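Subject: Re: [okham-users] Grasp planner rejects thin deformable items
List: okham-users
Thread: 4 of 7

On the okham-users list, the Kaltirero maintainers wrote:

> We see the planner return NO_FEASIBLE_GRASP on crisp packets and similar
> bags when the approach is set to vertical. The same bag passes when it is
> stood upright by hand. Is this the height filter, or is the collision
> margin too large? Config attached. We are on the October branch with the
> default perception stack.

It is both, in that order.

The height filter runs first. It fits a plane to the table, drops every point closer than 15 mm, and passes the remainder to the segmenter. With a bag lying flat, most of the foil sits inside that band. What survives is the ridge of a few wrinkles, and the segmenter splits these into fragments below the minimum cluster size. You can confirm this by turning on the debug topic for the filtered cloud. If you see a scatter of small islands where the bag should be, the filter is your problem.

Lowering the threshold helps until the depth noise comes through. On grey tops we get away with a third of the default. Glossy foil is worse, as the sensor returns holes on the bright creases and the plane fit then leans towards whatever is left. We now fit the plane once at start-up, with the table clear, and hold it. Set plane.mode to latched. The parameter is missing from the manual page but has been in the code since the Sulitz merge.

The second fault is in the collision checker. The fingertip is padded on all sides, and the table is padded again. For a vertical approach the two margins add up, so any pose low enough to hold a flat bag is reported as being in contact with the table. We have patched the checker to ignore the table for the fingertip links only, and only during the last 22 mm of the descent. Contact is then handled by the force guard in the controller. The guard must be active before the exemption begins, otherwise you have a blind descent. The patch refuses to load if the guard is not configured.

A separate point on the arm itself. The self-filter removes the links from the cloud using the nominal joint state. With a head-mounted camera the elbow and upper segment can cover a good part of the table, and a lag of 100 ms between joint state and depth image leaves a rim of arm points behind. These end up as phantom obstacles next to the target. Match the stamps before filtering. Do not simply grow the link padding – that eats the bag as well.

Current set-up, finger down on the bag, with the bowl at the other end of the table:

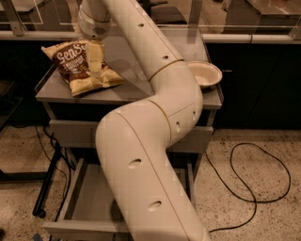 The Orbán group reports that the fingertip exemption works for them as well, but that the force guard trips early on full bags, and they ask whether the threshold could be set per object class.

It can, though not from the planner. The guard lives in the controller and knows nothing about classes. You would have to pass the value along with the grasp goal, and the message has no field for it at present. I would take a patch that adds one, provided the default stays as it is when the field is empty.

Issue 503 has the checker patch and the latched plane settings. Please test against your own recordings before asking for a merge, and include the filtered cloud as well as the raw one. Reports with only the raw cloud take far longer to reproduce.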